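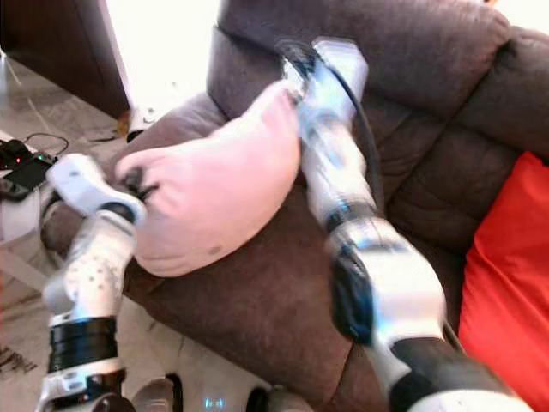

Zusow Cars is looking for drivers to take part in a long-term seat comfort and cabin noise study on the Parnard estate car. The study runs from the Jindstead test centre and is open to members of the public. Participants are paid. No technical knowledge is needed, but you will be expected to fill in forms accurately and on time.

Reference: JS-504
Posted: September 2025

## Purpose of the study

The Parnard was launched with one front seat design across all trim levels. A revised seat has since been developed with a longer base, firmer side support and a different foam density under the thighs. Short drives tell us little about either version. Most complaints about seats come after the second hour, and most complaints about road noise come from people who use the same stretch of motorway every week.

We want both seats used in ordinary driving over several months, by people of different heights and builds, on roads they already know. Tyre and door seal changes will be assessed in the same cars.

## What you will do

You will be lent a Parnard for 18 weeks and asked to use it in place of your own car. During that time you will:

- drive at least 504 miles in each four-week block, of which a quarter should be on motorways or dual carriageways
- fill in a two-page form at the end of each week
- record any pain, numbness or stiffness on the day it occurs, with the length of the drive
- bring the car to Jindstead at weeks six and 12 for a seat change and a tyre pressure check
- attend a closing interview with Shu-fen Yeh, who leads the seat work

You will not be told which seat is fitted. Please do not add seat covers, lumbar supports or beaded mats, and do not let another adult adjust the seat unless they are a named second driver.

The seat change takes about 58 minutes. There is a waiting area with hot drinks, or you can leave the car with us for the day.

## Who can apply

You must:

- be aged 25 or over and have held a full licence for at least three years
- have no more than three penalty points
- live within easy reach of Jindstead
- have off-road parking or a residents' permit
- drive at least four days in a normal week

We have enough applicants between 170 and 180 cm tall. Those outside that range will be given priority, as will anyone who regularly drives for more than two hours without a passenger.

You cannot take part if you work for a car maker, a tyre supplier or the motoring press, or if you are being treated for a back or hip injury. Past injuries are acceptable if you have been discharged - please give the details on the form.

## Payment and running costs

Participants who complete all 18 weeks receive £1,489. Half is paid after the week 12 visit and the rest after the closing interview. If you withdraw before week 12, you will be paid for each full week completed, provided the forms have been returned.

Insurance, servicing, breakdown cover and tyres are paid for by Zusow. Fuel is at your own expense. Fines, parking charges and tolls are also yours.

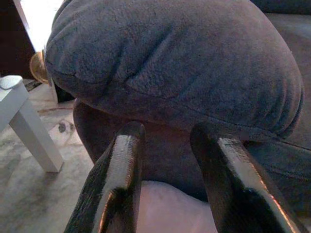
## Data and privacy

Each car carries a logger that stores speed, cabin sound level, seat position and cabin temperature. Sound is stored as a level only and speech is not recorded. Location is stored by road type, so we can tell that you were on a motorway but cannot tell which one.

Data is held for five years by Hayat, who carry out the analysis for us. Your name and address are kept apart from the drive records. You may ask for your records to be deleted at any time up to the closing interview.

## How to apply

Ask for an application form from the Jindstead reception desk or by post, quoting the reference at the top of this page. Send it back with a copy of both sides of your licence. Incomplete forms will be returned once for correction.

Shortlisted applicants will be asked to a fitting session, where height, leg length and usual driving position are measured in a parked car. Rostyslav Kravchuk runs these sessions and can arrange an evening slot on request.

Questions about insurance or second drivers should go to Busisiwe Adams in the fleet office. All other questions should go to Daryna Romaniuk, study coordinator. The last cars will be returned in June.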